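### 4.2 Do shared kitchens make friends?

The claim that a shared kitchen builds ties between tenants is repeated often and tested seldom. Grímsdóttir's survey of the Merkum building is the usual source, and it rests on 41 tenants who were asked in February whether they "felt close" to their neighbors. People who like their neighbors may simply spend more time in the kitchen. The survey can't tell us which came first.

We looked instead at who ate with whom. In the Judinar house, 18 tenants kept meal diaries for nine weeks. Most breakfasts were eaten alone, and many were carried back to a bedroom. Toast was the most common entry — hardly the shared table that the housing literature likes to picture.
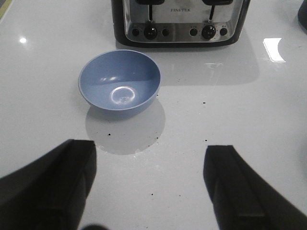
**Figure 2.** Four-slice toaster on a white countertop.

#### 4.2.1 Equipment and contact

Campbell House managers told us that larger appliances bring people together. We doubt it. A toaster with room for two users may just as well shorten the wait, and waiting was when most of the talk in our diaries took place. Qiu reports a similar pattern for laundry rooms, though her sample was small and she did not record how long people stayed.

None of this shows that shared kitchens do harm. It does suggest that rent premiums defended on social grounds need better evidence than a closeness score.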